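The Hurbridge folding table has been in our break room since November, and it replaced one that wobbled whenever anybody leaned on it. Assembly took one person 26 minutes. The bolts are all one size and the hex key in the bag fits them properly.

Rated load is 200 pounds. We had a full coffee urn and two boxes of paper on it for a week and saw no sag in the middle. 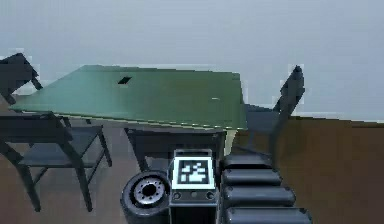
*By Pascal Petersen | Furniture | Latusville*

The finish is the weak point. A mug left overnight gave us a ring that took two rounds with dish soap to get off, and ballpoint ink didn't come out at all. Stüber sells a similar size with a tougher coating, but it weighs more and doesn't fold.

Folding is easy enough once the latches loosen up. Ours were stiff for the first month. The feet have rubber caps, and one came off on carpet. Totesell, where we ordered, mailed a replacement by Friday.

I'd buy it again for a room with light use. For a workshop, get the Stüber.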